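ok quick one, typing this in the parking lot before pickup, so forgive me.

Hair. Specifically how often you're washing it. Because apparently the new flex on reality TV is going a month. A MONTH. I watched the reunion of The Plascombe Sisters last night (both hours, don't judge) and the whole last segment was them comparing "wash gaps" like it's a marathon time. One of them is on day 69. She said it proudly. The other two clapped.

Sixty nine days!! I can't get past four without my mother asking if I'm sick.

Anyway. Background for people who don't watch. Three sisters, one salon, lots of crying in cars. The middle one, Minia, is the one everybody follows for her hair, and it's good hair, I'll give her that. Long, shiny, moves when she's mad. For two seasons she's been the face of the Parneteo line. Shampoo, conditioner, the mist thing. So you can see the problem. You can't be the face of shampoo and also tell the reunion host you quit shampoo in May.

He asked her straight out. She did the long blink. Then "I love the brand, I just don't use the product at this time in my journey." I yelled so loud the dog left.

My group chat is split. Half think she's lying and washes it like the rest of us, secretly, at night. Other half think the contract is up and this is her way out the door. I'm in the contract camp. You don't say "at this time in my journey" unless a lawyer said it to you first.

And then the stylist got involved. Hervé Vidal, does all three of them, shows up in maybe four episodes a season and wins every one. He posted a video at like 6 am, in his robe, coffee in hand, and all he said was "I have washed this head." Thats it. Nine seconds. Put it down again by lunch but come on, everyone had it saved already.

Love him. Team Hervé. If he gets his own show I'm clearing my schedule.

Do I think it matters how often a rich lady washes her hair? No. But I do think there's something annoying about it. When I was broke and washing my hair with bar soap in a shared bathroom, that was not a lifestyle. Nobody clapped. Now somebody with a person who comes to the house to blow it out says she's "letting it be" and it's a whole segment. My sister works nights at a care home and she comes home and washes her hair every single time, no exceptions, and I'd love to see her explain a wash gap to the residents' families.

Also the dry shampoo. They all use dry shampoo!! Minia had a can of it in her bag in episode three, I went back and checked. If you spray powder on your head every morning for two months I'm sorry but that's a routine. You have a product. You just switched.

I tried it once, the no wash thing. Winter, maybe two years ago, I read an article. Made it to day nine. Day five my scalp itched, day seven my pillow smelled like a taco place, day nine I had a work thing in Fairclough and wore a hat through a sit down lunch. Went home and washed it twice. Best shower of my life.

Some orange bottles:

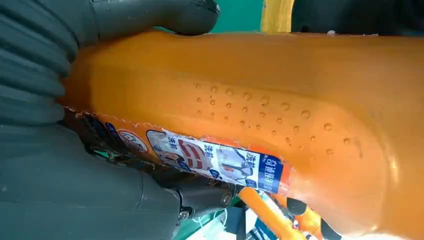
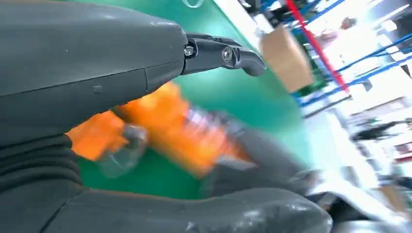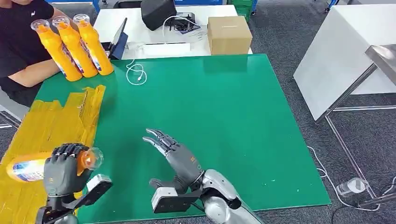
The comments on the fan page are a mess btw. 2289 under the reunion clip when I last looked and I read way too many of them. Somebody claims her cousin cleaned the sisters' rental and there was shampoo in all the showers, "the big kind." Somebody else says that was for guests. 300 replies under that one alone, people fighting over what a guest bathroom is. A woman with a horse for a profile picture is definately winning.

My prediction: statement by the end of the month. Notes app, gray background, the word "grateful" at least twice. Parneteo says they wish her well. Then the youngest sister gets the deal, because she's the one who stayed very quiet in that segment and her hair looked clean to me. Watch it again, she's looking at the floor the entire time. She knows.

If I'm wrong I'll go ten days and post about it. I'm not wrong.

Ok bell's ringing, kids are coming out, one of them is carrying something made of paper plates. Tell me your number in the comments. Mine's every third day, every other if I've been to the gym, so every third day.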